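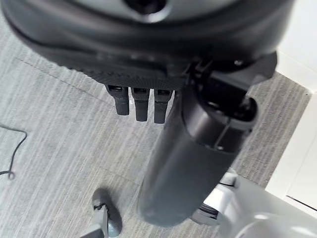

About Chinyere Usman

Chinyere Usman makes linocuts and woodcuts, mostly of rivers, weather and the backs of buildings. She has been printing by hand for most of her adult life and still gets a thrill every single time she peels the paper off the block (even when the print is a bad one, and there are plenty of those!).

She grew up in Stumthorpe, above her parents' hardware shop, where she drew on the brown paper that came wrapped round the deliveries. A teacher lent her a set of cutting tools over one summer holiday and she worked her way through every scrap of lino her father had left over from the kitchen floor. She went on to study illustration, spent several years drawing maps for walking guides, and came back to printmaking in her thirties, when she rented a corner of a shared workshop in Ikasdale and bought her first proper press.

The press is called Morais, after the street she collected it from. It is a heavy cast-iron thing with a wheel that squeaks on the way round, and it took four people and a borrowed trailer to get it home. Chinyere wouldn't swap it for anything.

How the prints are made

Every picture begins outdoors with a pencil and a small sketchbook. Chinyere draws quickly and doesn't bother much about getting it right, because the real drawing happens later, on the block. She likes to cut with very little planned. A line goes astray, a bit of sky gets taken out by mistake, and suddenly there's a bird in it.

Most of the colour prints use the reduction method, where one block is cut, printed, cut again and printed over the top in the next colour. By the end there is hardly any block left, so an edition can never be repeated. Inks are oil-based and mixed by eye on an old sheet of glass. The paper is Japanese for the woodcuts and a heavier cotton paper for the lino. A print with several colours can take weeks, as each layer has to dry before the next one goes down, and damp winters in Ikasdale slow everything to a crawl.

The Imanska series

The work people ask about most is Imanska, a long run of prints following a made-up river from its spring to the sea. It started as a bedtime story for her niece and grew from there. Each sheet shows the next stretch of water and joins on to the one before, so that the whole lot can be hung as one continuous strip. The first part was shown at the Stumthorpe reading rooms, where it ran along both walls and round the corner by the radiators, and visitors walked the length of it with their noses nearly touching the paper. She was so happy about that.

She is now cutting the estuary. There will be mud, wading birds, a great many posts, and a ferry that she has already drawn and thrown away twice.

Classes

Chinyere loves teaching and would do it every day if the blocks would cut themselves. Beginners' classes start again in January and are kept to small groups, so that everyone gets a turn at the wheel. You don't need to be able to draw. Some of the best prints to come out of the workshop have been made by people who arrived saying they couldn't: a whole set of teapots, a very stern goat, a bus shelter in the rain. Tools, ink and paper are all included, and there's tea. Bring an apron or a shirt you don't mind spoiling.

Schools are welcome to get in touch about visits. Younger children use soft-cut block and print with the back of a spoon, which works beautifully.

Visiting and buying

The workshop is up the outside stairs at the back of the yard. Chinyere is usually in from mid-morning, but do ring or write first, as she may be out by the river with wet feet. Prints can be bought framed or unframed, and she is always glad to open the drawers and let you have a good rummage.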